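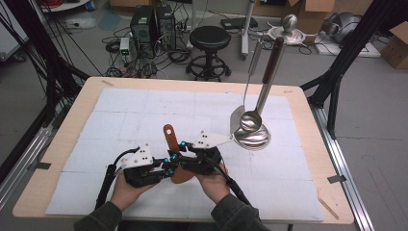 From: Sarla Tyagi
To: Ernell Valley Home Cooks list
Subject: Re: Lentils going hard, and the soup supper

Sneha Agarwal wrote:

> Hello all, I have made the red lentil soup from the spring handout
> twice now and it was lovely. Then I tried the same thing with the
> brown lentils from the co-op in Fastham and they were still like
> gravel after an hour and a half. I put the tomatoes in at the start,
> same as for the red. Is it the lentils or is it me? Also, does anyone
> know if we are doing the soup supper again, and should I be
> doubling the recipe or what?
>
> Sneha

Dear Sneha,

It isn't you! I'm so glad you wrote, though, as I had exactly the same trouble the first winter after we moved out to Pinton, and I threw away a whole pot of chickpeas before my sister set me straight over the phone.

I would look at the tomatoes first. Anything sour slows down a bean or a lentil, and the brown ones still have their skins on, so they feel it much more than the little split red ones, which will fall apart if you so much as look at them. Cook the brown lentils in plain water with the onion and a bay leaf until you can squash one against the roof of your mouth with your tongue, and only then put in the tomatoes. Lemon goes in at the very end, off the heat. I know the handout says to put everything in together. I typed that handout, so you may blame me, but I was only thinking of red lentils when I did it.

The other thing is the water. You're on the Fastham side, aren't you? The water over there is hard as nails (my kettle was never clean when I rented on that road) and hard water does the same sort of thing to beans. A small pinch of baking soda in the pot helps, and I mean small, what you can pick up between finger and thumb. More than that and the soup tastes of soap and the lentils go to mush on the outside. Some people on this list don't hold with it at all and I'm sure I will hear from them.

Salt I put in early. I know we were all raised to believe it toughens them, my mother certainly believed it, but I have done it both ways and I can't find any difference except that the early salt tastes better.

And then there is plain old age. If that bag had been sitting in the bin since May of goodness knows what year, no amount of simmering will bring it back. I buy mine from the shop on Ding Street now, a bit more per pound but they go through a lot of them and they cook in 22 minutes, 25 if I've wandered off.

As for the supper, yes, we are on, in the Ernell hall like last year. We fed almost 147 people then and ran out of the lentil before the chowder, which I took as a compliment. Please don't double it in one pot unless you have a really heavy one. The bottom catches long before the middle is hot. Two ordinary pots, and stir them right down into the corners - I learned that one the hard way too, and the smell stayed in my curtains for a week.

If you can bring yours without the cumin and mustard seed topping, I'll fry a big batch of that at the hall so it goes on sizzling. Bread is taken care of. We could still use bowls.

The corrected handout will go in the files section as "Lentil soup, November 2017" once I've fixed it, so do throw out the old one.

Warmly, and let me know how the next pot goes,
Sarla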